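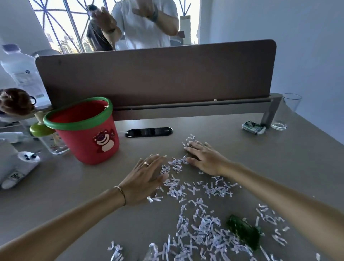
Kaltside Barracks, guard post inspection
January 30, 2025
Inspector: Haris Mirani

Perimeter fence: pass. Loose post at marker 129, tied off for now.
Radio check with Stastport: pass on second try. Spare battery dead, replace.
Fire extinguishers (8): pass.
Sandbags, north wall: fail. Several split since August. Need 80 new ones.
Ammunition locker: pass. Seals match the log.
Water tank, 800 liters: pass. Lid latch stiff.
Night lighting: not checked, generator out for repair.

Recheck north wall before the next rotation.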